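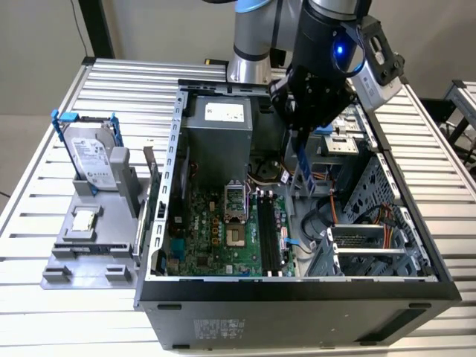
How often does the tray need to be taught again?

Once a week in ordinary use, and again any time somebody has had the tray off the table, even if it went back in what looks like exactly the same spot.

I put that first as it is the one I get asked most. Everything else on this page is the longer version, for the people at Memix who will be minding the Kelen cell while I'm away, and for anyone who has wandered over from the main gallery and would like to know how it's looked after. There aren't many pictures this time, and I do go on between them, so make yourself a cup of tea.

Gwenllian Rees, Memix, Jeketberg
Sunday, April 10, 2022

14 shares · 6 comments

The cell and what it works on

Kelen is the name of the cell, by the way, and not of the arm. People mix the two up and then we get very odd notes in the logbook. The arm is the arm. Kelen is the arm and the table and the tray and the controller and the little stool you sit on when you're teaching positions, which has a wobble I have been meaning to see to since the cell was moved in.

We use it for taking parts out of desktop towers and putting parts back in. The tower lies on its side with the side panel off and the open side facing up, and the parts tray sits to the left of it on the slats. I like the slatted aluminum table very much. You can bolt things almost anywhere, and when a screw gets away on you (it will) you have at least a fighting chance of finding it. The bad news is that "almost anywhere" is a tempting phrase, and a tray that can be put almost anywhere will sooner or later be put almost where it was.

Aurelio Escobar did the first layout back when the cell came to us, and he was very firm about where the tower goes. He wanted the front of the case kept clear so that you could lift it away without brushing the gripper, and he wanted the tray close enough that the arm never had to swing wide with a part in its fingers. I thought he was being fussy. I have since dropped a hard drive from a tray that I had moved over "just for the afternoon," and I no longer think he was fussy. He has been very nice about it.

First thing in the morning

Before you power anything up, have a look round. I mean a proper look, with your hands behind your back. Is the tray seated? Has anybody left a screwdriver on the slats? Is the cable hanging the way it usually hangs, or has it got itself hooked round something? The cable is the thing I'd most like you to get into the habit of checking. It has to have enough slack to follow the wrist down into a case and back out again, and not so much slack that it goes fishing among the power wires.

Then bring the arm up, send it to the park position, and let it do the slow warm-up routine the whole way through. It takes 7 minutes and I know it feels like forever. Please don't skip to the end of it! We had a run of poor picks in March, always in the first part of the morning, always fine by coffee, and we spent far too long blaming the fingers when all that had happened was that I'd got impatient and was cutting the warm-up short.

While it's warming up you can wipe down the table. A dry brush first, along the slats and then into the gaps, and then a cloth with a little isopropyl on it. Old computers are dusty creatures and the dust goes everywhere. Blow the cases out before they come to the cell, at the other bench, with the extractor running. Never blow one out on the table. I have been that person and the dust went straight into the tray pockets, and a square part sitting on a pinch of fluff is a square part sitting crooked.

The fingers

The fingers are a Namboodiri set and they're a wear item, so do be prepared to change them. We swap ours at 500 cycles, and the count is on the controller's second page, under maintenance. You'll sometimes get more out of them than that. I've tried, and the picks don't fail all at once, they just get a bit sloppy, and sloppy is worse in its own way, as you don't notice until a latch has been scuffed.

To change them, park the arm, drop it to maintenance mode, and wait for the controller to tell you it's there before you reach in. Loosen both screws a little at a time, going back and forth between them. The new fingers go on the same way, snug first and then tight. Use the short hex key in the drawer, the one with the yellow tape. The long one gives you far too much leverage and there is a stripped thread in my past that I'd prefer not to repeat.

After a change, always run the open-and-close check with nothing in the fingers, and then the same check on the practice caddy. The drive caddies are blue plastic, and they have a bit of spring to them, which is a kindness when you're a person and a nuisance when you're a gripper. Squeeze too lightly and the caddy slides. Squeeze too hard and it bows. The setting we landed on is written on the card inside the cabinet door, and if you change it, please write the new one on the card as well and put your initials beside it.

Teaching the tray

So, back to the tray, at greater length.

Start with the fasteners. Go round them by hand and make sure nothing shifts when you give the tray a gentle push. If it does shift, fix that before you teach anything, or you'll only be teaching the arm where the tray used to be.

Put the practice drive in upright, in its caddy, and seat it all the way down. Bring the arm over at the slowest speed and stop well above it. Get down so your eyes are level with the tray (this is what the stool is for) and come down in small steps. When the fingers are on either side of the caddy, close them slowly and watch the drive. If it leans one way as they close, you're off centre. Open up, nudge, try again. A good position is one where the drive doesn't move at all when the fingers meet it, and it's a lovely feeling when you get there.

Do the upright drive first and the small flat pocket after. The pocket is shallow and not very forgiving, and it helps to have your eye in.

Save as you go. I save after every position and give each one the date. Aurelio saves once at the end and has never lost anything, and I don't know how he lives like that.

The case, with the load plate up and a module in its slot, and the drive standing in the tray alongside:
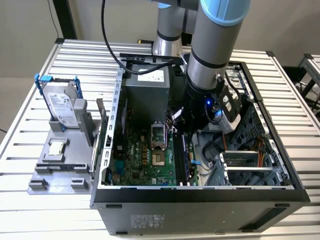

When the tray is done you can teach the inside of the case, which takes a good deal more patience. Every approach should come in from above, straight down, and stop at a clearance height before it does anything clever. Keep 40 millimetres of clearance over the tallest thing the gripper has to pass. It's tempting to trim it to save a second or two, and on a tidy case you'd get away with it, but cases come to us with the wiring every which way, and one stiff loop of cable standing up higher than you planned for is all it takes.

Dress the cables before each run. Tuck whatever you can down beside the drive cage and have a look that nothing springs back up once you let go of it. You'd be surprised how often it does, quite slowly, while you're walking back to the controller.

The processor socket deserves its own paragraph. If it's open and empty, nothing goes near it that doesn't need to, and that includes your sleeve. The route between the tray and the drive bays shouldn't pass low over the board at all. If you find yourself teaching a path that does, stop and add a waypoint. I'd much rather have an ugly path with a corner in it than a graceful one that drags a cable over bare contacts.

Memory modules are picked by the short edges with the latches already opened. Check the latches yourself, with a finger, every time. A latch that's only partway open looks very much like an open one.

If it stops on you

The arm stopping is usually the arm being sensible. Read the message before you clear it, and write it down before you clear it too, word for word if you can bear to. "It stopped again" isn't much help to whoever is on next, and I say so as the author of several such entries.

If it has stopped with a part in the fingers, put your hand under the part before you open them. If it has stopped down inside a case, don't send it straight to park. Jog it up slowly, watching the cable, until the whole gripper is clear of the metal, and only then let it go home.

If the same stop comes back after you've cleared it 2 times, leave it be and ring Aurelio. His number is on the card in the cabinet, under the gripper setting. He doesn't mind at all, he'd much prefer a phone call to a surprise.

Spare fingers are in the drawer beneath the controller, brushes and cloths are on the hook, and the practice caddy lives on the shelf with a strip of green tape on it so it doesn't get put into somebody's computer. I'll be back before the next finger change is due, I think, but the screws are in the little tin if I'm wrong.

Share this gallery · 14 shares
6 comments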